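Okay, I've had the Willus milk frother since August and I'm finally ready to talk about it! I paid $60, which felt like a lot for something that makes bubbles, but my old handheld one died mid-latte and I was desperate (and grumpy). It gets oat milk properly thick in 60 seconds, and it's quiet enough that I don't wake up the whole house.

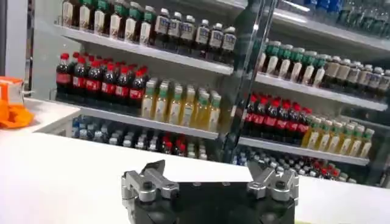

The lid is my one real gripe. It sits a little loose, and if you fill past the line you'll be wiping down the counter, guaranteed. Cleaning is easy though, just a rinse and a quick swish with the brush. The cord could be longer too! I'd still buy it again, probably in the green this time.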